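I have been fond of planners for most of my working life, so it pains me a little to say that we lean on them too hard. When Kadir Bayram joined us at Pramthorpe in August, his first question was why the arms replanned the whole path whenever a box shifted. 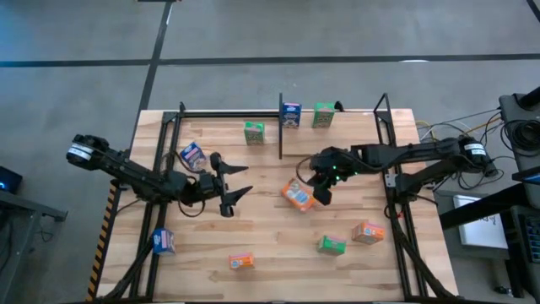
Two arms and a table of cereal boxes at Pramthorpe.

I gave him the usual answer – safety, repeatability, all that – and didn't quite believe it.

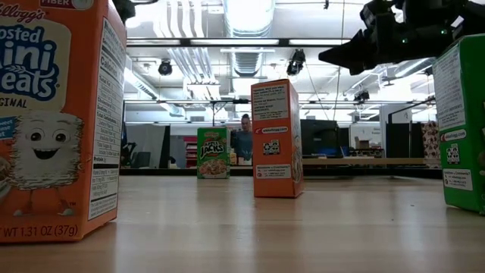
He had a point, bless him, and I've been chewing on it ever since. 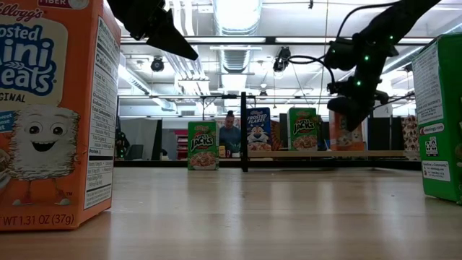 Perception deserves far more of our patience than it gets. A planner can only be as sensible as its map, and a big orange box standing close to the lens, with Apple Jacks away at the far edge, is a lot to ask of one.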